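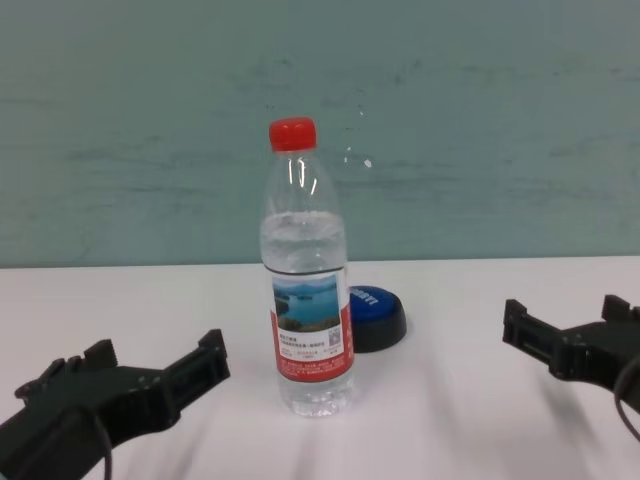
According to Troncoso, any package that can reach past a bottle without an hour of hand tuning deserves a second look. That remark reached us in April, and it prompted this review of Clokari, a planning and control package for two-arm workstations.

Clokari: Planning and Control Software
Reviewed by the Drultthorpe Equipment Desk

Setup
The package installs from a single archive. The license covers one station with two arms. Calibration of the head and wrist cameras is handled by a guided tool, which asks for 200 still captures. Clear instructions are given throughout, although the tool does not save a partial session. 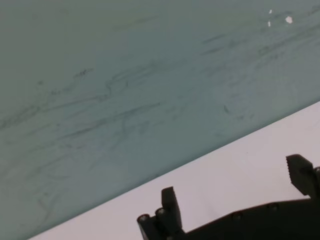

A session that is interrupted must therefore be repeated from the first capture. The supplier has been informed of this.

Perception
Transparent items remain the hardest test for software of this class. We used a clear water bottle with a red cap and placed a blue object behind it. In 200 trials, Clokari returned a usable pose for the bottle in all but 3. The object behind was found less reliably, and its outline was often merged with the bottle's label. Raising the depth filter setting helped, at some cost in speed. 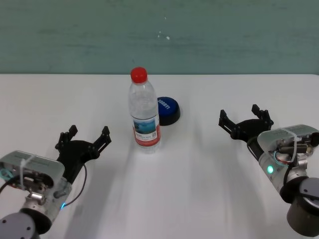 Planning
The planner treats both arms as one system and checks each path against the other arm before any motion begins. Median planning time was 268 milliseconds. Paths that pass behind a near object are supported, but the option is off by default and is described only in an appendix. We recommend that it be moved to the main settings page – most users with a crowded table will need it.

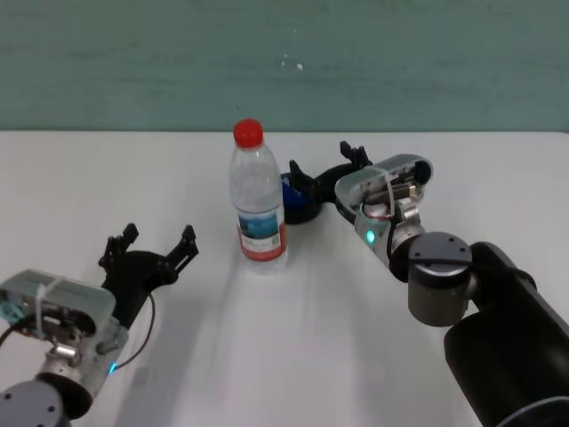

Clearance around the near object may be set separately for each arm. The preview window displays this margin in color and updates as the value is changed. Users of Clena will find the layout familiar, and Clena project files can be imported, except for saved grasp lists.

Recommendation
Clokari is approved for purchase by teaching and test laboratories. Sites that rely on stored grasps should wait for the next release – the import tool is due to be revised.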